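An Afternoon at the Orkine Open Lab
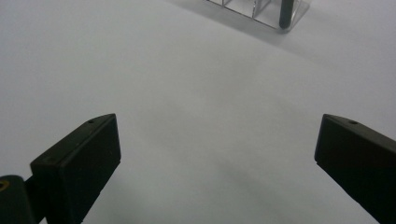 The gripper's view across the white tabletop, fingers wide apart, with the clear rack at the far side.

Those of you who signed up for the July outing will already have heard most of this from whoever sat next to you on the bus, but I promised a proper write-up for everyone who couldn't make it, so get yourself a coffee and settle in.

We went out to Prastidmont, to the Orkine workshop behind the old feed store (look for the green door, and don't trust your phone once you pass the bridge, it will send you to the quarry). There were 17 of us from the Celletham Makers' Circle, and Rohani Santoso was waiting at the door with name stickers and a very large tin of ginger cookies. She ran the whole afternoon and answered every question we threw at her, including several that I suspect she gets from every group that comes through.

The main demonstration was a hand-held gripper, which I had never come across before. It has two black fingers, boxy things, much chunkier than I'd pictured, and a camera that looks out over them. You carry it around yourself and do a small job with it, and the recording goes toward teaching a robot arm to do the same job later on. Rohani did it first, of course, and made it look like picking up a pencil. The job was to take a slim dark rod out of a clear rack and set it back in another slot. Simple enough, you'd think!

Well, we each got 3 tries, and I needed every one of them. A see-through rack on a white table is surprisingly hard to judge when you are looking at the screen and trying to ignore your own hands - I kept closing the fingers a good inch too early. Hidayah Liew got it on her first go and was very gracious about it, more than I would have been. Rohani told us their team had gathered 239 recordings of that one little task since spring, and that the slow, fumbling ones get kept too if the person finishes the job, so I like to think mine may be of use to somebody.

After the break we moved next door to see the Manurung, their bigger arm, sorting jar lids into trays. It's quieter than my dishwasher. I could have watched it for another hour, and I believe Hidayah very nearly did, as we had to go back in and fetch her for the bus.

Orkine is happy to have us again in the fall, in a smaller group this time so there is more room at the table. If you'd like to come, put your name on the sheet by the kettle or drop me a note. The bus leaves at 2 sharp from the library side of the parking lot, and please bring a sweater, the workshop is chilly.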